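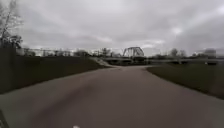

Stidlow Loop spring walk-through, March

Filled in by me, Thierry Gaillard, on foot, Sunday morning, one lap starting at the Jokdale gate. I went slowly and stopped a lot, so if you passed me crouched over a drain, hello! Hauwa Nwachukwu has the last sheet if you want to compare.

OK = leave it alone. WATCH = look again next month. FIX = somebody needs to come out.

1. Entry gate and latch: OK
Swings freely, latch catches. The hinge squeaks like crazy but that's not a safety thing, so I'm leaving it off the work list (bring oil if you're coming anyway).

2. Rules sign at the gate: WATCH
Readable up close. The bottom line about leashes has faded so much I only knew what it said from memory.

3. Surface, gate to first bench: OK
No lips or loose edges that caught my shoe. I dragged my heel across the patched part and it held.

4. Surface, first bench to the footbridge: FIX
Root heave on the inside of the bend, tall enough to stop a stroller wheel. I sprayed it orange. Last time we had one ground down, Lebrun quoted $200 for the visit, and I'd love to get this one in before the school fun run.

5. Drains: WATCH
Three are clear. The one by the footbridge was packed with leaves, and I pulled out what I could reach with a stick. Water still stands there after a good rain, and it ices over on cold mornings, so please check it again with a proper rake.

6. Footbridge boards and rail: FIX
Two boards flex underfoot and one rail post wobbles when you lean on it. I tied tape around the post. The Treten estimate for the whole deck was $3000, or $2000 if we keep the old rail. With that post moving I don't want to keep the old rail!

7. Benches: OK
Sat on every one (tough job). One loose bolt, tightened by hand, could use a wrench.

8. Overhanging branches: WATCH
There's a long dead limb over the second bench. It's high up and I couldn't budge it with the pole, so I'd rather have a tree person look than guess.

9. Lights: not checked
It was broad daylight. Hauwa, could you do these some evening around 8?

10. Trash cans and dog bags: OK
Both cans were half full, and I put a new roll in the dispenser. We have one more roll in the shed.

11. Emergency location markers: FIX
Number 4 is missing from its post, screws and all. The rest are tight and face the right way. Spare plates are in the gray cabinet, top shelf, behind the cones.

Next lap: Hauwa, in April. The orange paint is in my garage, just text me first.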